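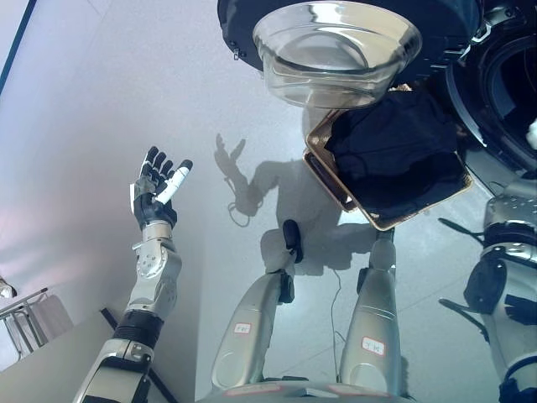
Left hand raised, palm out, seen from the head camera. Bowl and tray ahead.

Birkby hand and wrist service kit, for silver-shell humanoids
Supplied by Praltside. Part no. 1627. Revised November 2025.

The kit covers routine care of both hands, both wrists and the forearm sleeves on a Birkby upper body. It does not cover the elbow housings or anything below the pelvis shell. For those, order the Nisbet joint set.

Contents
Replacement fingertip pads, both hands
Wrist screws, pre-coated
Ribbed forearm band, black, 4 pcs
Groretti joint grease, 40 g tube
Lint-free wipes and cotton gloves
Blank shell labels, red border

Before starting
Put the arms in the service pose from the maintenance menu and wait for the hold tone. Keep the emergency stop within reach. Route loose cable clear of the feet - a leg that shifts on restart will drag it. Wear the gloves when handling bare finger joints. Skin oil shortens pad life.

Fingertip pads
Peel from the nail side. Clean the seat with a dry wipe, press the new pad on and hold it until the edge lies flat. Run the finger calibration once per hand, then check the pinch and the full wrap grip on a light cylinder.

Wrist screws
Loosen in a cross pattern. Used screws should not go back in, as the coating works only once. Mark the service on a shell label and leave the old label in place until the new one is written.

Forearm bands
Roll the band down over the wrist with the hand closed. The ribs face outward. A twisted band will chafe on the forearm plate and should be refitted.

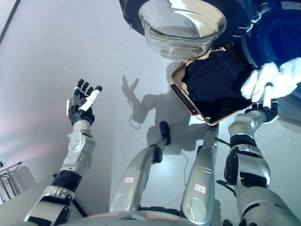

Can one hand be serviced while the other stays powered?
Only in the service pose, with motion locked on both arms. The kit is otherwise meant for use with the arm supply switched off at the torso.

Price and delivery
238.00 per kit, excluding tax. Stocked at Praltside, shipped in nearly all cases the next working day. Grease is also sold separately - quote the kit number when ordering so the correct grade is sent. Opened tubes cannot be returned.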